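Pimitz publica 483 demostraciones de manipulación de ropa

Sábado, 4 de abril de 2020

Pimitz ha publicado un conjunto de 483 demostraciones de manipulación de prendas, registradas por teleoperación en su laboratorio de Cuvance. Participaron 14 operadores, con más de 19 horas de grabación. Cada episodio incluye vídeo de muñeca, posición articular y apertura de pinza. La versión 3 del formato corrige el desfase entre mando y vídeo. 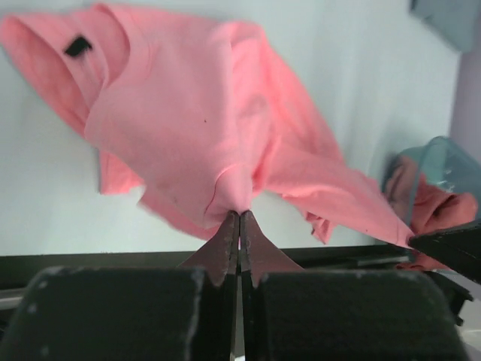

Camiseta rosa sujeta por la pinza, vista desde la cámara de muñeca.

Essien adaptará los datos a su controlador en octubre. La licencia excluye el uso comercial.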